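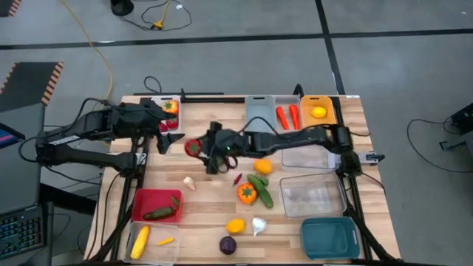

Plateau en bois clair, châssis métallique noir, sol béton.

23 février 2023

Reprise de l'entretien des plateaux en bois massif. Série Misance, deuxième passe d'huile. Siu-ming avait noté un aspect terne en bout de lamelles sur la première passe, je confirme en lumière rasante. Grain remonté surtout sur le bois de bout, peu sur les chants.

Égrenage au 240 à la main, dans le fil, puis dépoussiérage au chiffon microfibre. Huile Mikkelsen appliquée au tampon, excédent retiré après 38 min (37 sur la fiche, j'ai débordé). Masse du bidon avant application : 1 538 g. Après : non relevée, balance prise par Shih-chieh pour les colles. À refaire.

Hygromètre de l'atelier douteux, écart de 2 points avec celui du local Drirbridge. Je garde la valeur Drirbridge pour le tableau.

Fixations : trous oblongs dans le sens transversal, vis serrées sans bloquer. En juin dernier le plateau Sirketti avait tuilé, vis bloquées des deux côtés. Ne pas refaire les perçages ronds.

Face inférieure à huiler aussi, même quantité que dessus. Oubliée sur la première passe d'après la fiche.

Reste à voir :
contrôle de planéité à la règle, deux diagonales
joint de colle à reprendre sur l'éprouvette B
demander à Shih-chieh la référence des rondelles larges

Chiffons dans le seau d'eau fermé, pas à la poubelle.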